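The little fridge, six months in

I bought the mini fridge in May, when I moved into the apartment on Kennedy. The kitchen here came with a full-size refrigerator that belonged to the previous tenant, Murray Cloutier, and he took it with him two days after I got the keys. That was in our agreement and I had no complaint about it. I figured I would use something small for a few weeks and then buy a proper one. It is now December 13, 2018 and the small one is still here.

It cost me very little. Larysa Demchenko was clearing out her office at Skitora and had one she no longer needed. She helped me get it up the stairs and we set it down on the floor at the edge of the rug. I always meant to put it on a stand. I have measured for a stand twice and not bought one.

The biggest change has been in how I shop. With the old refrigerator in my last place I went to the store once a week and filled it, and a fair amount of what I bought ended up in the trash. I used to find yogurt at the back that was older than some of my houseplants. Now I go every second or third day and buy what I am going to eat. My grocery bill went down, though I eat out a bit more than I did, so I can't claim I have saved money overall.

The second change is that I gave up on containers. I had a whole drawer of them with lids that fit nothing. In a fridge this size a deep container takes up height you don't need and hides what is in it. A plate shows you the food. I started putting leftovers away on small white plates, the cheap ones from the discount store in Flemham, and two of them fit side by side on each level. Four plates is a full fridge for me. If there is a fifth thing, I have to eat something first.

I also try to keep to one food per plate. When I piled things together I would pick out what I liked and leave the rest until it had to be thrown away.

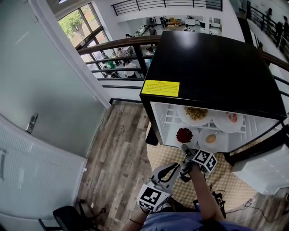 Two plates up, two plates down. The egg gets one to itself.

I know about plastic wrap, and I do use it for anything with onion or garlic. Everything else goes in uncovered if it is going to be eaten by the next day. Rice dries out a little on top that way. I don't mind that because I fry it again with a spoonful of water. Fruit does fine. Cut meat does not, so it gets wrapped.

The wire shelf took some getting used to. Small bottles tip over on it, and anything that drips will drip straight down onto whatever is below. I learned that with a plate of pickled beets. Since then the wet things go on the lower level and the dry things go on top. The white lining stains if you leave a spill, so I wipe it down with warm water and baking soda every other week. With the plates out, the whole job takes me less time than washing my coffee pot.

I leave the top clear now. I used to keep the toaster up there, and then a stack of mail, and the glossy black surface scratches if you slide things across it. It also shows every fingerprint.

There are things I miss. I can't buy a big watermelon. At Thanksgiving I offered to bring a pie to Noémie Després's place and had nowhere to chill it overnight, so it spent the night in my neighbor's fridge and I picked it up in the morning. Ice cream has to be eaten the day I buy it. And opening the door means bending down every single time – my back has opinions about this by evening.

Carter Penner asked me last week if I was ever going to get a real refrigerator. I have looked at a few. There is a tall narrow one that would fit the gap in the kitchen, and the store in Bredine will deliver it for $402 with the old packaging hauled away. I may do it after the holidays. I would still keep the plates.

Next time I'll write up the fried rice, which a couple of you have asked for. I need to make it once more and write down how much soy sauce I use.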